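Why Is a Strawberry Wearing Its Seeds on the Outside?

By Philomena Keane
4 min read
29 shares

Pick up a strawberry and look at it really closely. Closer than that! Put your nose almost on it. See all those tiny specks, tucked into little dimples all over the red part? Most people call them seeds, and most people are a tiny bit wrong, and today you get to find out why.

Each speck is a whole fruit. Yes, a whole one! It has a special name, achene (say it "uh-KEEN"), and inside every achene there is one teeny seed. A sunflower seed in its stripy shell is the same kind of thing. So when you eat a strawberry you are eating a big crowd of fruits all at once.

Then what is the juicy red part?

To answer that we have to go back to the flower. A strawberry flower usually has five white petals and a yellow middle. That middle is a soft little bump, and on the bump sit lots of tiny parts that can each grow a seed. When a bee comes by looking for a sweet drink, it walks round and round on the bump and dusts it with pollen. Good job, bee!

Once the pollen has landed, the petals drop off and the bump begins to swell. It is green at first, then white, and then – my favorite part – it turns pink and red and fills up with juice. The tiny fruits stay on the outside and get carried along for the ride, a bit like dots on a balloon when you blow it up. The dots don't get bigger, they just spread out.

Have you ever found a strawberry with a funny squashed side? One likely reason is that the bees missed a patch. Where no pollen landed, the tiny seeds didn't grow, and the red part next to them stayed small. I think lumpy ones taste just as good. My grandmother grew strawberries behind her house in Gistholm, and she always gave me the lumpy ones first, still warm from the sun, so maybe I'm not the fairest judge.

Strawberries have another trick

Plants can't walk. But a strawberry plant comes pretty close! In summer it sends out long thin stems called runners, which creep along the top of the soil. When a runner finds a good spot it puts down roots and grows leaves, and soon there is a brand-new plant, joined to its parent by a string. In July I followed the runners from one plant in my own yard and found 18 babies. Eighteen! One had gone right under the fence.

Try it yourself

You need one ripe strawberry, a toothpick, a paper towel and a grown-up who doesn't mind sticky fingers on the table.

Wash the strawberry and pat it dry. Use the toothpick to lift the specks off one at a time and lay them on the paper towel. I stopped when I got to 76 and there were still plenty left, so don't feel bad if you give up and have a snack. Then ask the grown-up to slice what's left of your strawberry from top to bottom. Look for pale lines running from the middle out to the skin. Those are tiny pipes, and they brought water and food to every speck.

Want to grow some? Press a few specks onto damp potting soil, don't bury them, and put the pot somewhere bright. They can take weeks to sprout, so be very, very patient and keep the soil damp.

Next time we're moving on to raspberries, which have a hole in the middle, and I can't wait to tell you where it comes from!

3 comments

Mrs. Ostermann's class: We did the toothpick thing and Demonden Road School now smells AMAZING. Thank you!

Huvham Reader: i am 8 and i got 29 off before my brother ate it

Philomena Keane: Love this! Tell your brother he owes you a strawberry – and see if you can beat my 76 with the next one.

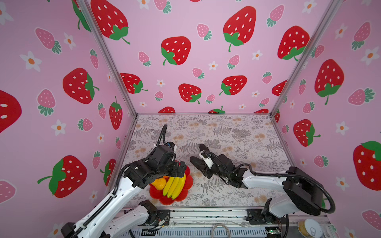
And if it has any runners to go with it, pin one down in a pot of soil with a bent paper clip. Leave it joined to the parent plant until the roots have grown, then snip the string.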